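January 6, 2019

Epiphany today, and I've finally sat down with a pot of tea and the heating on. We walked to the early service at Garnenow through a bit of drizzle, and there were perhaps 40 of us, which is good going for the first week back. The sermon was on the wise men going home by another road, and I've been turning it over ever since. I had always thought of that line as a bit of travel news, really, but the preacher lingered on it (and lingered, bless him!) and asked what road we'd be taking back into our ordinary weeks.

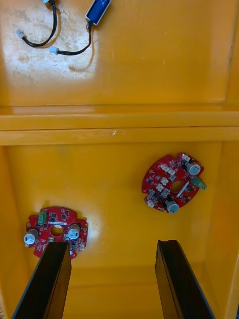
Ramden wondered over coffee whether the wise men ever doubted it afterwards, once they were home and the star had gone and there was only the washing and the camels to see to. I hadn't an answer, but I did like the question, and four of us stood there chewing on it until the urn went cold.

I want to pray more simply this year, a psalm in the morning and then a bit of quiet before I start fussing about the day. I managed it twice last week, and fell asleep once, so there's room to grow. 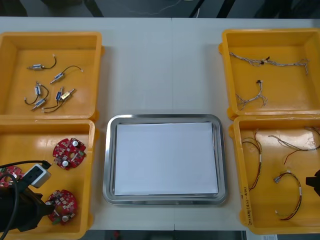

Yellow bins and a steel tray on the white table.

Psalm 72 tomorrow, and I must remember to take the hymn books back.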